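Zacharias Opens Towel and Linen Testing Service for Small Hotels

DRENDBRIDGE, Tuesday, July 5, 2022 - Zacharias, a textile testing firm, has opened a wash-life testing service for hotels, inns and guest houses with fewer than 100 rooms. The service covers terry towels, bath mats, flat sheets and pillowcases. Samples are accepted by mail or at the front desk of the Drendbridge laboratory.

Until now the laboratory has worked mainly for mills and large laundry operators, with a minimum order that most small properties could not meet. The new service has no minimum order. A customer may send a single towel, though two of the same type are preferred so that one can be kept unwashed for comparison. 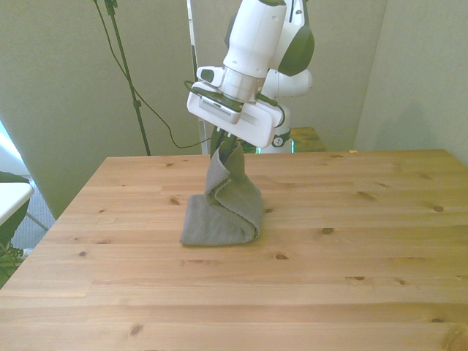

Page last changed: Tuesday Zacharias press desk

Each item is weighed, measured along both edges and checked for pulled loops before the first wash. It then goes through 27 wash and dry cycles at the temperature the customer normally uses. Shrinkage, weight loss, color change and water uptake are recorded at set points during the run and again at the end. Seam strength is tested last, as the test destroys the sample.

"Small hotels buy towels by weight and by feel," said Jade Bouchard, head of the laboratory. "Weight at purchase is a poor guide to weight after a season. Two towels of the same grade can part ways quite early in the run."

The method was set during a trial that ended in May. The trial used 235 items supplied by inns in the Drendbridge area, among them older stock that had already been in service. Results from older stock varied too widely to be useful, and the service now accepts unused items only.
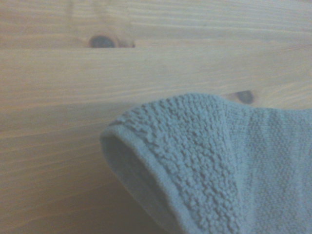 Reports are sent as a four-page file. The first page gives the measured values, the second lists the wash settings, and the remaining pages hold the cycle-by-cycle readings. Detergent type and water hardness are stated in every report. Customers who use a softener should say so on the order form - softener lowers water uptake in terry cloth and changes the result.

The laboratory has capacity for 3,000 items a year under the new service. Orders are handled in the order received. Dyed items are washed apart from white items and may take longer.

"We kept the form to one sheet," said Tanner Friesen, who manages customer orders. "Fiber content, wash temperature, dryer setting. If the care label is missing, write that down and we will test the fiber first."

Order forms are available from the laboratory on request.

Press contact: Vernon Lavoie, Zacharias, Drendbridge | © 2022 Zacharias. All rights reserved. | Back to top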